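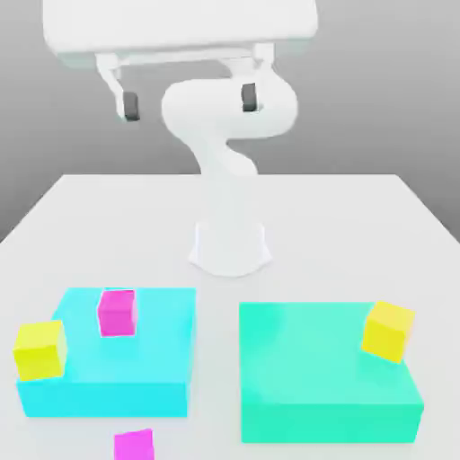
Amparo Miranda
Read the whole Kukia paper last night and I still don't buy it. Mice get their blood pressure down on a high dose and suddenly the papers are saying one pill for everyone? Come on.

bovov
Did you read the supplement tho. Dose wasnt that high once you scale for body weight. Page 5, second table.

Amparo Miranda
I did. You can't just scale it by weight, mice clear drugs far faster than we do. It's a surface area thing. My point stands.

partington_2
Not a scientist, just on tablets. Been on two different ones since January, ankles like balloons on the first, cough on the second. If there's something new that does neither I'd like to hear about it, mouse or no mouse.

bovov
Swollen ankles sounds like a calcium channel one, cough is usually an ACE inhibitor. Plenty of others to try already. Ask about an ARB.

partington_2
Will do, GP is ringing back next week. Ta.

Radar
Can we not do prescribing on here please. Ask the GP, fine, but nobody knows what else he's taking.

bovov
I said ask. Thats literally what I said.

Radar
OK fair. Carry on.

Back to the paper. What bothers me is the follow up. They stopped at 5 weeks. Blood pressure is a lifelong thing, who cares about 5 weeks. And no kidney results at all, for a drug that acts on the kidney!!

Amparo Miranda
Yes this. Was going to say the same. Also all male mice unless I missed it.

bovov
Males only yes. Kidney stuff is meant to be in a follow up paper. I agree its early, all I'm saying is the mechanism is new and thats worth something. Most of what we've got is decades old.

Amparo Miranda
Old and works. And cheap. Show me a trial with 1000 people and I'll get excited.

bovov
You don't get to 1000 people without someone doing the mice first

Amparo Miranda
Never said don't do the mice. Said don't put it on the front page.

kettle_on
Anyone got a link that isn't paywalled? Only getting the abstract

bovov
Try the preprint, same title. Figures are in a different order and the discussion is shorter but the data's the same I think.

kettle_on
Got it thanks. Blimey its long

partington_2
GP rang early. Changing me to a different one from Monday, bloods in a fortnight. Will report back on the ankles.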